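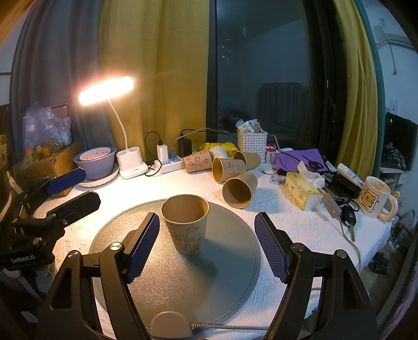

*Kraft-paper cup with purple flowers on it, and a few more cups behind.*

# Give me a weekly planner with nothing on it

Saturday, October 5, 2024

I print a weekly planner page every Sunday night and stick it to the fridge with the magnet shaped like a lemon. I've done it for years, through two printers and a house move, and I have opinions about planner pages that are probably stronger than they ought to be.

My main one is that most of them have far too much printed on them already.

I went looking for a new one last month as I'd got bored of mine (a plain grid I made in a spreadsheet, with one column slightly wider than the others that I never fixed). The first I downloaded was from Vovlow, and it's lovely to look at, all soft greens and a curly font. Then I tried to use it. There's a box for water, a box for steps, a box for gratitude, a box for "mood", three lines for goals and a quote across the top. What's left for Tuesday is a strip as wide as my thumb. I had a dentist appointment, a parcel to take back and a parents' evening that Tuesday, and I ended up writing the parents' evening in the gratitude box, where it really didn't belong!

I know people love a tracker. My sister fills in every one of those little water glasses and gets real pleasure from it, and good for her. But if I leave a box blank on Monday it sits there telling me off until Sunday, and by Thursday I'm avoiding my own fridge.

Then there's the ink. Does anyone designing these things buy their own cartridges? The Cloneck pack I got next has 112 pages in it, and nearly all of them have a solid coloured band across the top and a tinted background. Very pretty on a screen. On my printer it came out stripy and slightly damp, and the biro skidded over the dark bits. There is a "low ink" version tucked away at the back of the file and it's easily the nicest page in the pack. Put it first! Make that the real one and let the people with fancy printers go hunting for the other.

And dates. I've gone back and forth on this. Dated pages feel more official, and I do like seeing the bank holidays filled in for me. But they go off like milk. I've got a folder of dated sheets from a year when I managed to keep it up until spring, and all I can do with them now is write shopping lists on the back. An undated page lets you miss a fortnight and carry on as if you'd been there all along. I'm firmly undated now, with one exception, which is November, when I start planning for Christmas and need the actual numbers in front of me or I panic.

Please, too, could the week start on a Monday. I've had the arguments about this and I'm not moving. Saturday and Sunday are a pair, they're the weekend, and a page that puts one at each end makes it impossible to plan a trip away without drawing an arrow round the whole sheet.

The one I've settled on is from Laso. It's seven boxes, all the same size, and an eighth for whatever's left over. Thin grey lines, A4, no quote. It cost me 40p, and I'd have paid more. There was a review underneath grumbling that anybody could make it themselves with a ruler, and I suppose they could, but I had years to do it and I still had the wonky column.

I did widen the margin a bit on the left so I can punch holes in it. I've also started writing the bin colour in the corner of the Wednesday box, and that has already saved one argument in our house.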